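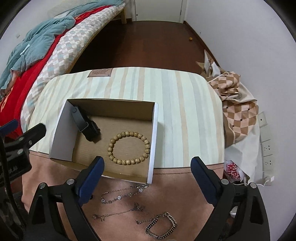 Rasport: Grasp Point Proposal for Thin and Looped Objects

Final project report, Admasu Robotics Laboratory, Lukdale Institute of Technology
Submitted in December

1. Purpose

The project set out to write and test a software module that proposes grasp points for small, flexible objects in images taken from a hand-held gripper. The module, Rasport, was written for use within Sodia, the laboratory's existing planning package. Sodia previously accepted one grasp point per object, placed at the center of the object's outline. This is suitable for blocks and cups. For a necklace or an open bracelet, the center of the outline usually falls on bare cloth, and the planner sends the fingers to a place where there is nothing to hold.

2. Background and Scope

Jewelry was selected as the test category after a review of failed plans in earlier Sodia logs. Chains, rings and strung beads accounted for most of the cases in which the proposed point lay outside the object. The task under study is sorting such items between a table surface and a shallow open box.

The work was limited to perception and to the message passed to the planner. Finger force, slip detection and the motion of the arm were outside the scope and remain as they were in Sodia.

3. Method

Rasport runs in four stages. The first separates items from the background. The second thins each item to a center line. The third scores points along that line, and the fourth converts the best candidates into a finger position and an opening angle.

The score has 2 terms. Clearance measures the free space on either side of the line, where the pads must come down. Support measures how much of the item lies close to the proposed point, so that a clasp or a dense group of links is preferred over a single strand. Up to 5 candidates are returned for each item, in order of score, and Sodia tries them in turn until it finds one that can be reached.

The training set contains 1,727 labeled images. Labels were drawn by hand as lines, since outlines had proved slow to draw and inconsistent between team members. A separate set of 19 arrangements was held back for testing and was not viewed during development.

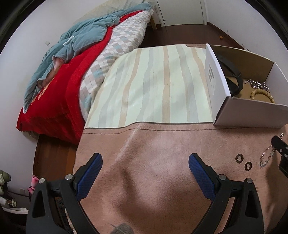 The clearance term required the most revision. In its first form it treated every dark region as an obstacle, including shadows, and good candidates were discarded as a result. A typical case is the silver chain bracelet laid in a long loop on the brown cover, where the tip of a second gripper reaches in over the chain and leaves a dark shadow on the cloth below. The tip is a true obstacle and the shadow is not. The revised term compares texture as well as brightness, so cloth that keeps its texture in shadow is counted as free space. The two small brown rings nearby raise a different problem: their color is close to that of the cover, and the first stage must find them before any scoring can take place. A local contrast step was added for this reason.

4. Results

On the test arrangements, the revised module placed its first candidate on the item more often than the center-point method did. The gain was greatest for chains lying apart from other objects. Beaded bracelets showed little change under either method.

Performance was weakest inside the box. Where chains lay in a heap, the thinning stage joined separate pieces into one line, and the support term then favored the crossing points, which are poor places to grip. The near wall of the box also hid parts of some items, and Rasport has no means of estimating the hidden portion.

5. Remaining Work

The module should report when a center line contains crossings, so that Sodia can request another viewpoint before planning. The weight between clearance and support is currently fixed in the configuration file and should be set separately for rigid and flexible items. The label tool, the test arrangements and the configuration used for this report have been placed in the laboratory's shared storage under the Rasport directory.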